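**Notebook, October, extract bench**

Carried over from last page: the thyme distillate from the Nutwood lot is still reading low on thymol against the supplier's sheet. Redid the dilution before blaming the leaf. Same answer within the spread. It stays on the "query" shelf until Debora has run it on the other column.

**Purpose of today's run**

Gualtiero wants to know whether the old three-week vinegar maceration (the way it is written in the Havlíček household book) pulls anything from wormwood and sage that our 24-hour warm method misses. The book gives no strength for the vinegar, no cut size for the herb and no temperature beyond "a warm place away from the sun". We have had to pick values. They are recorded below so that whoever argues with them later can see what was picked.

- Herb: dried wormwood, dried sage, equal parts by mass, both from Bristavitz, same delivery
- Solvent: white wine vinegar, titrated in-house, one bottle lot for all jars
- Ratio: 100 g herb to 2000 mL vinegar
- Vessel: amber glass, screw cap, PTFE liner
- Jars: 9, in three sets of three

Set A is the long cold maceration. Set B is the warm method. Set C is vinegar only, no herb, handled exactly as A. I had originally left C out on the grounds that vinegar sitting in glass does not do much. Debora objected and she was right to, given what the liners did in the spring.

**Weighing and cut**

Wormwood came in as rubbed leaf with a fair amount of stem. Sieved it and kept the middle fraction. The fines went in a labelled bag, not in the bin, in case we need to check whether the bitter principles are concentrated there. The sage was cleaner but had been packed damp or had picked up moisture on the way. Loss on drying was higher than I would accept for a routine batch. Corrected the mass of sage to a dry basis before weighing out. The wormwood was left as received. This is inconsistent and I am noting it as such. If anybody repeats the run, correct both.

Balance was levelled and checked with the reference mass before the first jar and again after the last. No drift worth recording.

Caps torqued by hand. Jars labelled on the glass and on the cap, after the mix-up with the Ninau tinctures where two lids swapped places at the sink and we lost a week of colour readings.

**Set B, warm method**

Bath up to temperature by 9:40 am. Jars in at 9:50. The bath cycles a little wide at the low end of its range, and the display reads higher than the glass thermometer. I have used the glass thermometer throughout. Swirled each jar at the hour for the first four hours, then left alone.

Colour change was fast. By the second swirl the liquid had gone from straw to a dull olive, and by noon it was brown enough that the jars could not be told apart by eye. Smell is sharp and camphoraceous, sage well ahead of the wormwood. Some of that will be the vinegar carrying it.

Took a small aliquot from B1 at hour four to see whether the filter paper copes. It does, slowly. The medium-speed paper clogged, so a coarse pre-filter will be used tomorrow for all three. 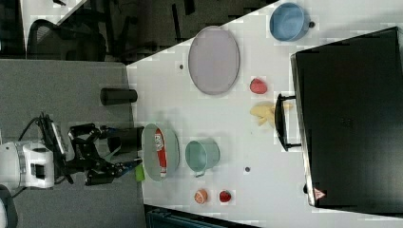 Aliquot from B1 diluted and run on the UV against the vinegar blank. Absorbance too high at the first dilution, so diluted again. The second reading sits inside the linear part of the curve, but I don't trust a single point and won't be quoting it. Peak shape looks ordinary for a sage-heavy extract. Nothing obvious in the region where I would expect the wormwood lactones to show, though this method was never meant for them and the instrument would be a poor judge either way. They need to go on the HPLC.

**Set A, long maceration**

Jars filled at 11:15 am and moved to the cupboard beside the north wall. The data logger is on the shelf next to A2. I set it to record every ten minutes and confirmed it was writing before closing the door.

Shaking schedule: once daily, ten inversions, same person where possible. The Havlíček text says "shake when you pass it", which is no use to us. Tally sheet is taped inside the cupboard door. Initial it when you do it and leave the box blank if you forget. A blank box is more useful to me than a guess.

Sampling at day 3, day 7, day 14 and day 21. Five millilitres each time, replaced with nothing. The volume loss is small against the jar and I would rather account for it in the arithmetic than top up and disturb the equilibrium.

**Set C, blanks**

Filled last, same bottle lot, same caps, same cupboard. Debora to run a liner extract in parallel so that any plasticiser peak can be assigned straight away.

**On the source text**

Gualtiero has transcribed the relevant leaf and left a copy in the folder. A few points that bear on the bench work:

The recipe calls for wormwood, sage, rue, mint and rosemary, with garlic added at the end. We are running two of the five herbs. The others will follow if the first pair shows any difference between methods. Rue is being left out for the time being on handling grounds. It is phototoxic on skin and I am not having it weighed out near the window bench.

The book gives its uses as rubbing on the hands and temples and wetting a cloth to hold at the nose. Nowhere in the leaf is it taken by mouth. Several of the later printed versions turn it into a drink, apparently by copying from a different recipe on the facing page. Gualtiero is sure of this and I have no reason to doubt him, but it has nothing to do with the chemistry and I mention it only because people keep asking whether the jars are safe to taste. They are not food. Don't taste them.

He also puts the entry at page 186 of the bound copy, whereas the older index card says otherwise. The card has been corrected in pencil. Cite the page and ignore the card.

**Problems and loose ends**

1. The titration on the vinegar came out slightly under the label strength. Second titration agreed with the first. Using our figure.
2. The hood alarm went off twice while the bath was warming, with no change in sash height. Reported. It cleared itself each time. If it does it again, stop work and move the bath out.
3. We are short of coarse filter paper. There is enough for set B and the day 3 samples from A. Order placed.
4. The wormwood certificate from Bristavitz lists the species but not the harvest period. Have written to ask. Lactone content varies a good deal with whether it was cut before or after flowering, and without that the comparison with published values is of limited worth.
5. Nutwood have offered a replacement bag of thyme. Please don't open it until the query on the first one is closed, or we will end up with two part-used lots and no retained sample of either.

**Tomorrow**

Pull set B at 9:50 am. Cool to room temperature in the jar with the cap on, then pre-filter, then filter, then measure recovered volume. The herb will hold a fair bit of liquid. Press it with the small tincture press and keep the pressings separate from the free-run. Last time they were combined and we could not work out afterwards why the residue on evaporation was so variable.

pH and density on the free-run for each jar. Dry residue in triplicate. Retain 50 mL from each at 4 degrees, in full vials with no headspace.

Debora has the HPLC from 1 pm and has asked for the filtered samples by noon. Standards are made up and in the door of the small fridge, left side. The sage marker standard is near the end of its shelf life, so check the date before using it and run it at the start and end of the sequence.

Bath off after set B comes out. Lid on. Logger in the cupboard stays where it is.

Addendum, 4:30 pm: checked logger remotely, cupboard steady so far. B3 cap had loosened in the bath and has been retightened. There may be some evaporative loss from that jar. I had not weighed the filled jars beforehand, so there is no way to put a number on it. Weigh them filled next time.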